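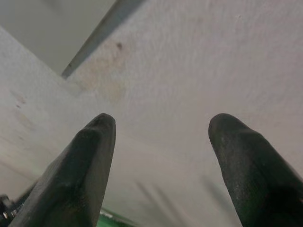
White paint has been on my mind ever since we came back to the Clistus Street rooms in February, and I hope you'll bear with me while I go on about it for a bit. I have always loved a white room. It makes the most of a gray morning, it goes with everybody's mismatched chairs, and when it has been freshly done there is nothing nicer to walk into with a cup of coffee in your hand. But white does keep a record of everything, doesn't it? Take the white panel, with that little cluster of brownish specks on it and the fainter smudges scattered further down. They're small marks, the kind you can walk past for months, and then one day the light is right and you can't see anything else.

So the spring wipe-down is on again, and this year we would like to do the parts we usually skip. We're very good at tables and windowsills – you should have seen the sills last year, I could have eaten my lunch off them – and much less good at the undersides of shelves, the sides of the cupboards, and the corners where a panel meets the wall and you need your head at a funny angle to see what's going on. If you've never sat down on the floor and looked up at your own shelves at home, I recommend it, though perhaps not right before company comes.

Pádraig Nic Giolla painted houses for most of his working life and has very kindly written out how he likes it done. I'm passing it along more or less as he gave it to me, with a few of my own wanderings added.

Dust first, and dust dry. A soft brush or an old cotton T-shirt will do. Going in with a damp cloth straight away turns the dust into a sort of gray paste, and you'll spend the rest of the morning pushing it from one end of the shelf to the other (I have done this, in my own kitchen, more than once).

Next comes a bowl of warm water with a small squirt of dish soap. Wring the cloth out until it has nearly nothing left to give, and then work gently from the bottom up, going back over each patch with a second cloth and plain water. Bottom up sounds backward, I know! Pádraig says dirty drips leave streaks on a dry wall that are harder to get off than the dirt was, and they don't take hold the same way where it's already damp.

For small specks, lay the damp cloth over them for 2 minutes before you rub at all. A lot of what gets stuck to paint will soften if you're patient with it. If it hasn't budged, try a little baking soda on a fingertip, in a spot low down first to see how the paint takes it, and stop the moment you notice a shine coming up. A dull finish rubbed shiny is worse to look at than the speck, and there's no wiping that off.

Whatever is left after that gets a scrap of masking tape beside it, and we'll come round with the touch-up paint. We have a part can of Lidow white in the hall closet, 700 milliliters or so by the look of it, and that ought to go a long way if we keep to a small brush. Tarcísio Meireles has offered to do the dabbing. He has the steadiest hand of any of us, and he has promised to feather the edges out so we don't end up with a wall full of little white freckles on slightly older white.

Now, for supplies. There's a bag of 50 cotton cloths from Seixas on the way, so please don't strip your linen closet, but do bring a bowl or a bucket if you have one you can carry easily. A kneeling pad would be a kindness to yourself. We have 2 step stools and would be glad of another, as long as it stands firm on all its feet. Kekow Bakery is sending over rolls, and I'll make the lentil soup that some of you have been nice enough to ask about.

You don't need to stay all morning. One shelf is a perfectly good contribution, and if your knees or shoulders aren't up to it, there's always the rinsing of cloths, which goes much better with two people chatting at the sink.

Please put your name on the sheet by the door by 3/12/20, and mention if you'd rather have your soup without onion.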